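Is it worth training a leg spinner's action at 14?

My son bowls leg spin for Poltcombe under-15s and gets wonderful turn, but he drops short when he's tired. Should we change his action now, or leave it until July?
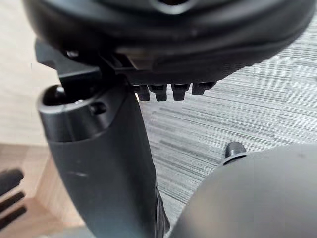 Estela Figueroa
Leave his action alone, please! I coached juniors at Dirlow for years, and length usually comes back with a steadier run-up. Put a target on a good length – anything glossy and black shows up nicely against a lighter floor indoors – and let him bowl short spells, with plenty of rest.
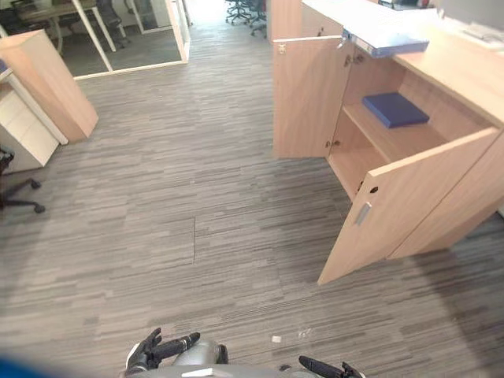 He'll have bad days, bless him, and that's leg spin.

derkach697
Shorter run up. Worked for me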